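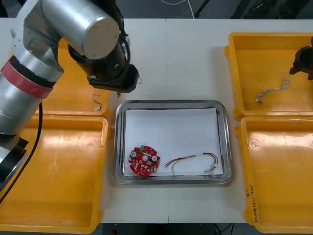

From: Ayane Shibata
To: bench-practice list
Date: March 1, 2024
Subject: Re: Tray layout for board and harness kits

Replying to the list, as two people asked me off-list for the same details.

> We are re-doing the kitting area at Tresow before the new
> order comes in and would like to settle on one layout for
> small boards that ship with a separate wire harness. At present
> each bench does it differently. Some keep the board and harness
> together in a plastic bin, some hang the harnesses on pegs, one
> person uses a baking tray. Three questions:
>
> 1. Is there any sense in a metal tray in the middle of the
> bench, or should everything be plastic?
> 2. Do you line it, and with what?
> 3. How do you stop the harness connectors catching on the
> components?
>
> We lost more boards than I would like last year to scratches
> and knocked parts, none of it during soldering.
>
> Khamphan

On 1. We use a rectangular stainless tray in the centre of a white table, with yellow plastic trays to either side of it, two on the left and two on the right. The steel tray holds the kit being made up and nothing else. Stock and short leads stay in the yellow ones. The difference in colour and material does most of the work: a part on steel is in the current kit, a part on yellow is not. Before September we had yellow trays throughout, and parts from one kit were regularly found in the next.

The raised rim on the steel tray is useful. Small leads do not roll or spring off the table when a harness is uncoiled. The disadvantage is glare. A reflective rim under strip lighting is tiring to look at, and a bare steel floor is worse.

A steel tray is a conductor. Do not put a powered board on it, or a board with a battery or charged capacitors fitted, whether or not there is paper underneath. Ours are unpowered at this stage and stay so until they reach test. If yours are not, use a dissipative mat and ignore the rest of this section. The tray should be bonded to the bench earth through the usual resistor and checked with the wrist straps.

On 2. One sheet of plain white paper, laid flat, covering most of the tray floor. It cuts the glare, and a red board or a coloured wire shows clearly against it. It also shows solder balls and clippings, which are otherwise very hard to see on steel. Change the sheet at the start of each batch, and sooner if anything is found on it. Keep the old sheet folded with the debris inside until the batch has passed.

Paper is not an ESD material and I do not claim it is. For the boards we handle this has been accepted by the customer in writing. If your customer has not accepted it, buy dissipative liner in sheets. Tinar quoted us 35 for a pack, Kumier slightly more with delivery included. Both are adequate. Do not use bubble film, pink or otherwise, as a lining: the board rocks on it.

On 3. Board to the left, harness to the right, not overlapping. The board goes down first, flat, component side up. The harness is then laid in a loose loop with its connector on the side away from the board. When the harness is lifted it should be taken by the connector housing and moved away from the board, never across it. Pulling by the wires drags the housing over whatever is in its path and also loads the crimps.

Do not coil the harness tightly to save room. A tight coil opens by itself when released, and the connector end travels further than people expect. If there is no room for a loose loop, the tray is too small.

Round boards need more care than square ones. They turn when touched, so a header that was at the top edge may be at the side by the time the next person picks it up. We orient ours with the edge connector away from the operator and check that before hand-over.

As for results, I can give our figures but not a controlled comparison. The last run on the old layout was 700 kits, with 51 returned from inspection for handling damage or a wrong or missing lead. The first run on the present layout was 596 kits and nine were returned. The lighting was changed in the same period — I cannot separate the two effects.

One point still open here is the moulded yellow trays. The floors are glossy, and a short black lead with a white connector is easy to find in one while a thin yellow wire is not. We have considered lining those as well, but the paper slides when the tray is tilted. If anyone has a grey or matt tray of similar size that does not warp, I would like the part number.

Ayane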